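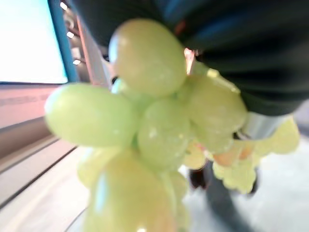
3.2 Household fruit purchases and waste

Participants were recruited from two towns, Skollov and Briem, and each household kept a food diary for 3 weeks in June. Of the 108 households that signed up, 72 returned a complete diary. The diary asked for every fresh fruit purchase, the price paid, the day it was eaten or thrown out, and a short reason if it was thrown out. Grapes, berries and bananas were entered on separate lines. All other fruit was grouped.

Households in Skollov shopped less often and bought more at each trip. Most of them used the Talloser store outside town, where grapes are sold in sealed bags of a fixed weight. In Briem the main source was the weekly street market, where buyers choose the bunch and pay by weight. We expected the fixed bags to lead to more waste, and the diaries point the same way – but the difference was small once household size was taken into account.

Figure 2. Photographs.
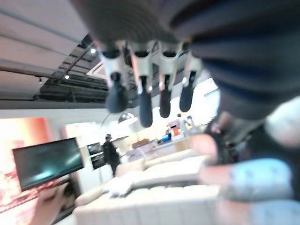

The reasons given for throwing fruit out were coded by two readers working apart. Softness and mold were the most common entries for grapes and berries. Bananas were mostly thrown out for color, even when the diary noted that the fruit was still firm. Several households wrote that they had simply forgotten what was in the refrigerator drawer, and we coded these entries as storage problems.

One limit should be noted. The Reststead diary form has no line for fruit given away to neighbors or fed to animals, so a few households may have entered such fruit as eaten. Later versions of the form should list it separately.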